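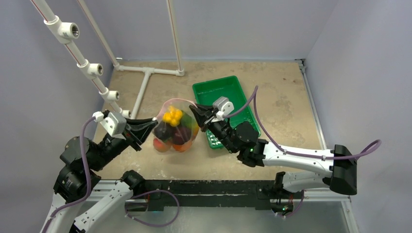

Rawan Dabbas

Questions from the packing room at Stukedstead

Will the arms take my job?
No, and I know you'd like that in plain words, so there it is. Everyone on the packing team keeps their post and their hours. What changes is the bagging – the arms hold and handle the fruit bags, and you'll spend more of your shift checking, labelling and talking to the shops.

Why does it need two arms for one bag?
For the same reason you use two hands, bless them! A thin plastic bag flops about, and one gripper can't easily keep the mouth open by itself. 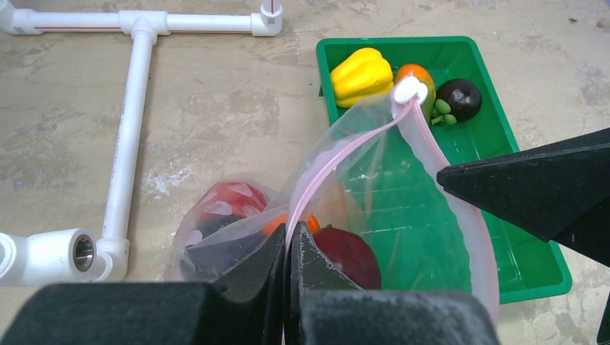
Grippers at the pink zip edge of a bag, with the green tray alongside.

Do I have to learn to program?
Not at all. Tahsin Gazi runs a gentle introduction in the canteen every morning in October, and you're welcome to come twice if once isn't enough (I did).

Who do I tell if something looks wrong?
Press stop first, then ring me on extension 254. I would always sooner have a call too many, so please don't worry about being a nuisance.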